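4.2 提示系统到底该不该闭嘴

先交代一下这一节是怎么来的。我们做《Tully》的时候,组里吵得最凶的问题不是画面,也不是难度,是提示。《Tully》是一款主机上的填词解谜游戏,玩家用散落的字母块拼词,拼出来的词会改变关卡里的地形。Catríona Gilmartin从第一版原型起就坚持,卡住的玩家应该有人拉一把;我呢,从小玩老派冒险游戏长大,总觉得卡住本身就是乐趣的一部分,你一提示,那口气就泄了。吵了大半年谁也没说服谁,最后我们决定老老实实做个实验。

实验用的是《Tully》第二章的测试版,跑在我们自己的引擎Nerico上。参加的玩家一共32位,都是成年人,平时至少偶尔玩主机游戏,但没有人接触过《Tully》。我们准备了三种提示方式:第一种完全沉默,玩家爱卡多久卡多久;第二种是按键提示,按下肩键才给一条线索;第三种是自动提示,玩家停滞一段时间后,角色会自己嘟囔一句。每位玩家把三种都玩一遍,顺序打乱,关卡也轮换,免得有人因为某一关特别简单就夸某种提示好。

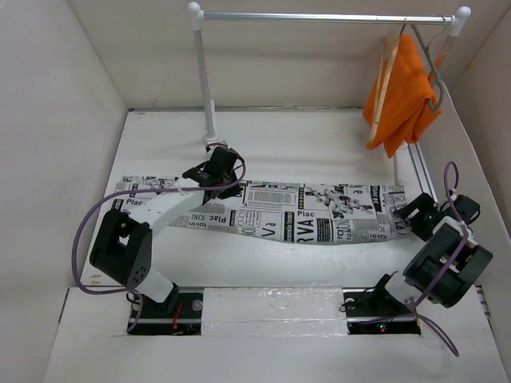 这里得啰嗦一句“停滞”的定义,我自己觉得这是全文最麻烦的地方。最早我们用的是“手柄无输入时长”,结果预测试里马上露馅:很多人卡住的时候手根本不停,反而会推着摇杆在原地转圈,或者把同一个字母块拿起来放下、拿起来放下(我自己也这样)。反过来,有些人一动不动地盯着屏幕,其实脑子里正拼得热火朝天,这时候角色突然开口,简直是拆台。Oisín Hegarty后来改成看“有效操作”,也就是让字母块的排列进入一个此前没出现过的状态。这个指标当然也不完美,乱试的人会被它当成进展神速,但至少比看手柄靠谱多了。

每玩完一种,我们请玩家填一张简短的问卷,问三件事:刚才有多投入,有多烦躁,以及解开谜题之后觉得功劳算谁的。最后这一题是Perihan Şimşekoğlu加进来的,起初我嫌它问得太绕,后来发现全场最有意思的回答都出在这里,等下细说。问卷之外我们还做了访谈,时间不长,就是坐下来聊聊,边聊边回放他们自己的操作录像。

结果嘛,我和Catríona都没有完全赢。先说沉默组:烦躁分数最高,这没什么好惊讶的,可它的投入分数也并不低,而且分得特别开。喜欢的人喜欢得要命,有位玩家说解开石桥那一关的时候“差点站起来喊”;不喜欢的人则是真的不喜欢,有几位干脆在访谈里说,要是在自己家里,早就关机去洗碗了。自动提示的烦躁分数比沉默低,但是在“功劳算谁的”这一题上垮得很厉害。哪怕那句嘟囔其实什么都没透露(我们故意掺了一些空话,比如“这地方真潮啊”),玩家也会觉得自己是被扶着过去的。说真的,看到这个数据的时候我挺得意,不过得意了没两天。

因为按键提示的表现比我预想的好太多了!我原来以为,只要按钮在那儿,大家就会忍不住一直按,谜题就废了。回放里看到的完全是另一回事:不少人把手指搭上肩键,想一想,又挪开。有的人整章只按了一次,还在访谈里主动跟我们解释那一次为什么按,语气像在交代考试时偷看了一眼窗外。他们对功劳的评分和沉默组很接近,烦躁却明显少了。也就是说,提示摆在那里但由玩家自己去拿,光是“能拿到”这件事就已经起了作用,用没用倒在其次。

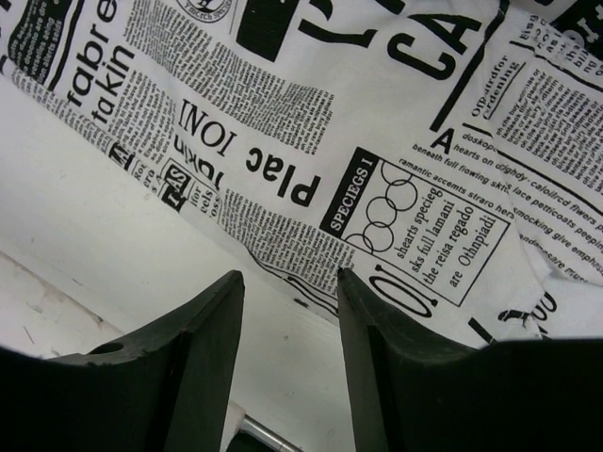 图3 铺开的白底黑字报纸风格印花布,下方为两根深色夹爪手指。

Rizwan Paul读完初稿提了个很要命的意见:会不会只是因为按键提示给的线索质量更好?我们回去查了一遍。两种提示用的是同一个线索库,但自动提示会在玩家进度不明的时候触发,给出的线索难免跟玩家当下的思路对不上。于是我们另外挑出那些“对得上”的自动提示单独比较,功劳评分仍然偏低,只是差距小了一些。所以Rizwan说对了一部分,时机和内容在我们的设计里确实搅在一起,没能完全拆开。要拆干净,得让按键提示也故意给一些跑偏的线索,我们当时没舍得折腾玩家,现在想想有点可惜。

还有一个我们没预料到的现象,样本小,只当趣事记下来。有几位玩家把角色的嘟囔当成了剧情,一路认真听,还在访谈里跟我们分析这个角色是不是有点孤独。对他们来说那根本不是提示,自然也谈不上泄气。Diarmuid Mulligan是写台词的,听到这段录音高兴坏了,当场说要把空话再多写一倍。我们按住了他,不过后来的版本里确实多留了几句。

至于“停滞”多久才该开口,我们试过的阈值不多,最后用的是50秒左右,纯粹是预测试里挨骂最少的那个数。我不建议别人照搬。《Tully》的谜题偏慢,一个词想上好一会儿很正常,换成节奏快的游戏,等这么久玩家早走了。我更想看到有人按玩家自己的节奏来调这个值,比如拿前几关的解题时间当基准。Oisín写过一个粗糙的版本,跑得起来,但没来得及进这次实验,数据也就无从谈起。

最后说说我们自己怎么改的。正式版默认按键提示,自动提示放进了辅助功能菜单,沉默模式则做成开局时的一个选项,名字叫“别管我”,是Catríona起的,我怀疑她在说我。访谈中关于字母块手感和字体大小的反馈,和提示的关系不大,放到4.3节再谈。

相关文章
Skelance:双人合作解谜中的沟通成本
Rillex关卡编辑器使用笔记
填词游戏里的字体可读性问题
主机玩家为什么讨厌“教育游戏”这个标签
Nerico引擎的操作录像回放功能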